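Write-up of the handover fault in the two-arm sim, as promised to the Driltthorpe lot. Long thread, mostly about frame transforms. Mute as required.

Setup: two arms fixed side by side at one table, parallel-linkage grippers, one camera looking over the table and one on each wrist. The task is to pick up the ball with one arm and pass it to the other. The can is a distractor and should be left alone.
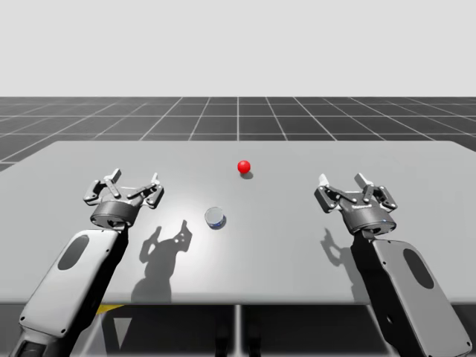
Khattak is our planner. It decides which arm goes first from the ball's position relative to the centre line. Right of the line, right arm. Left of the line, left arm. Within a small band either side, it is meant to pick one and stick with it.

It did not stick with it. We ran 500 episodes overnight in November and 68 ended in a protective stop. The previous build had 17 over the same seeds.

A protective stop here means the sim's collision monitor predicted the two forearms would meet and cut the velocity command to both. On the real pair it would be the same monitor and the same cut, but with a good deal more noise.

First theory was the ball. Taras Palamarchuk thought the contact friction had been lowered in the new build and the ball was rolling into the band mid-reach. Reasonable. He diffed the physics config and the friction was unchanged.

Second theory was the can. Some of the stops had the can close to the planned path, so the planner might have been swinging wide to avoid it. We took the can out and reran the failing seeds. Same stops, same timestep in most of them.

Third theory was mine, that the grippers were reporting closed when they were open, so the planner believed it already had the ball and started the handover. I spent a whole afternoon on this. The wrist views and the reported finger widths agreed in every episode I checked.
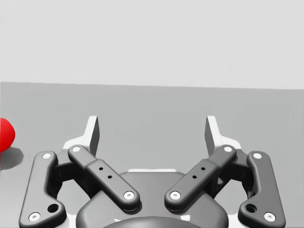 Posted by Noman Kiani · 16:35 · thread continues

So, the actual cause. Urden, our perception node, fuses the table camera with both wrist cameras. Each wrist estimate gets transformed into the table frame using the arm's joint state at the image timestamp.

In the new build the right arm's joint state was being read at arrival time instead. The lag was 35 ms. With the arm still, no effect. With the arm moving, the ball's estimated position got dragged along in the direction of travel.

For a ball near the centre line that is enough to push the estimate across it. The planner then reassigns the pick to the left arm while the right arm is still on its way in. Both arms reach. Monitor trips.

When the ball left the right wrist camera's view, the bad estimate dropped out of the fusion and the position jumped back. So the planner could reassign twice in one reach. The log for seed 17 does precisely this and is unpleasant to read.

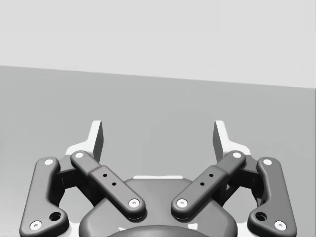
Fix one: use the image timestamp for both arms and interpolate the joint state. Four lines. There is now a test that moves each arm past a fixed ball and fails if the estimate shifts.

Fix two: the planner may not reassign a pick once an arm has left home, unless that arm is first commanded to stop and confirms it. This should have been there from the start. The band was doing the job of an interlock and it isn't one.

Reran the same 500. Stops are back to 17. Those are the old ones, all in the handover itself, and have a separate ticket.

On safety: the monitor did its job every time, and no episode recorded contact between the arms. I would still not count that as a pass. It is the last layer and it was being used as the first.

Neither build went on to the hardware. Bonus, the real pair, stays on the October build until the remaining stops are explained. Please don't ask Taras to make an exception for a demo.

If you pulled the November build, check the joint state source in the Urden config. Both arms should say image_time. If the right one says arrival_time, you have the fault.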